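Keeping a Greenhouse Going on Household Odds and Ends

Seed labels fade by June, every year, and every year I trust the pen that says "permanent." Write in pencil. Pencil on a strip cut from a yogurt pot outlasted my last 2 greenhouse tomatoes and most of my patience.

Old toothbrushes get the green slime out of glazing bars. A dab of plain white toothpaste takes light scratches off plastic panes. Rub in small circles, rinse, then pretend you can see the difference. 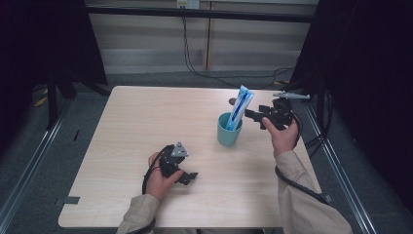
Toothpaste, standing by in a teal cup.

Water in the morning. Peppers sulk if you do it at night, and so do I, having once found the slugs in my slippers. Keep a full can indoors so it loses its chill.

For shade, pin up a worn bedsheet. Ours has faded roses and has been up for two summers.
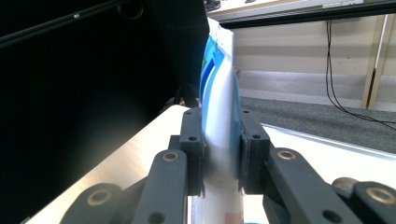 Tùng Quan writes that a bedsheet cooks the cucumbers unless the roof vent stays open above it, and that he'd use net curtain. Fine. I have plenty of net curtain, and very few cucumbers.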